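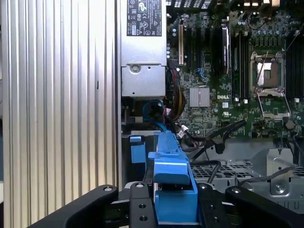
*The inside of a tower computer with its cover open. The empty socket is where the computer's "brain" goes.*

# What Lives Inside a Computer?

If you have ever sat in front of a computer and wondered what was going on in there, you are in very good company. Most of us only ever meet the outside of a computer: the screen, the keys, the mouse and that big plain box that hums away under the desk. But the box has an inside, just like a house has, and the inside is full of rooms and roads and doorways, and once you know the names of a few of them it stops looking like a jumble and starts looking like a little town.

So let's take a walk through it together. Bring a snack if you like (but keep it away from the computer, please, crumbs and computers are not friends).

## The town square

The big flat green board is called the **motherboard**. I think that's a lovely name. Nearly everything in the computer plugs into the motherboard or is joined to it by a cable, so it's a bit like the ground the whole town is built on. The one in our picture is dark green, and it has the word "DELL" printed on it in white. That's the name of a computer company.

A motherboard has very thin lines of metal running across it and through it. Those lines are the roads. Cars don't go along them, of course, but electric signals do, and they travel so quickly that by the time you have said the word "quick," millions and millions of them have already gone past.

## The power station

Every town needs power, and a computer gets it from the **power supply**. Look for the silver metal box with the black label on top. The label is crowded with tiny white writing and little symbols, and one of them is a warning triangle. Labels like that tell grown-ups who fix computers how to use the part safely.

The electricity that comes out of the wall is much too strong for the small, delicate parts on a motherboard. It would be like trying to water a daisy with a fire hose! The power supply takes that strong electricity and turns it into a gentler kind, in just the right amounts, and sends it along wires to whoever needs it.

Please remember this one, because it's important: you should never open a power supply, even when it's unplugged. It can hold on to some electricity for a while after it has been switched off. Even people who build computers for a living leave that box closed.

## The empty chair

Now for my favorite part. Over on the motherboard there is a square with a silver metal frame, and it's empty. That's the **socket**, and it is waiting for a chip called the **processor**, or **CPU**. People often call the processor the brain of the computer. It does the adding and comparing and deciding, one tiny step after another, terribly fast.

When somebody puts a processor in, they set it down in the square very gently, the right way around, without pushing. Then they fold down the metal plate, which is on a hinge like a door, and a little lever helps to lock it in place. In the picture the plate is still flipped open.

A boy named Kenji Mahmoud once asked me whether a computer with no processor could still do *something*, maybe just a very easy sum. I'm afraid it can't. A light or a fan might come on, but there would be no games and no drawing and no sums, not even two plus two.

## The desks

Beside the socket, on both sides, are rows of long black **memory slots**. Memory comes on thin sticks that stand up in these slots.

Think of memory as the top of your desk. When you do your homework you put out the things you need right now — your pencil, your book, a sheet of paper — so that you can reach them without getting up. A computer does the same. Whatever it is busy with gets spread out in memory, and a bigger desk means it can have more things out at once.

And when you turn the computer off? The desk gets wiped clean. That's why you have to *save* your story before you shut down. Saving puts it away on a drive, and a drive is more like a cupboard, where things stay until you come back for them.

## The blue doorways

How does the computer get to its cupboard? Through a cable, very often, and there's a group of small blue connectors on this board that are made for such cables. They are called **SATA** connectors, and most people say it "SAY-tuh" or "SAT-uh." You may pick whichever you like better. One end of the cable goes in here and the other end goes to the drive.

## Places for visitors

Between the power supply and the socket are some long, narrow **expansion slots**. "Expansion" just means making something bigger. Into these slots you can put cards that teach the computer new tricks, such as showing fancier pictures or joining a network. One slot is cream-colored and others are black, and there's a tall black card standing up in one of them.

## A hat with fins

Near the blue connectors sits a square silver block with lots of thin fins. It's a **heatsink**. Chips get warm when they work, the same way you do when you run, and the heatsink pulls the warmth up out of the chip and into its fins, where the air can carry it away. Lots of thin fins touch a lot more air than one flat lump would. (An elephant's big thin ears help it cool down in much the same way!)

## Try it at home: build a paper town

You don't need a real computer for this one. You need:

- a sheet of green card or paper
- scissors and glue
- small boxes, bottle tops and scraps of foil
- a pen for the labels

1. Lay the green sheet flat. It's your motherboard.
2. Cover a small box in foil for the power supply and set it near one edge.
3. Draw a square for the socket, and cut out a separate paper square to be the processor.
4. Fold strips of paper so they stand up, and use them for memory sticks.
5. Fold another piece of foil back and forth like a fan to make a heatsink.
6. Draw the roads between your parts, and write the names on.

Leave the processor for last. Then lower it into its socket, very gently, the right way around.

## Words to keep

**Motherboard:** the big board that joins the parts together.

**Processor (CPU):** the chip that follows the instructions.

**Socket:** the place where the processor sits.

**Memory:** where the computer keeps what it's using right now.

**Heatsink:** a metal block that carries heat away from a chip.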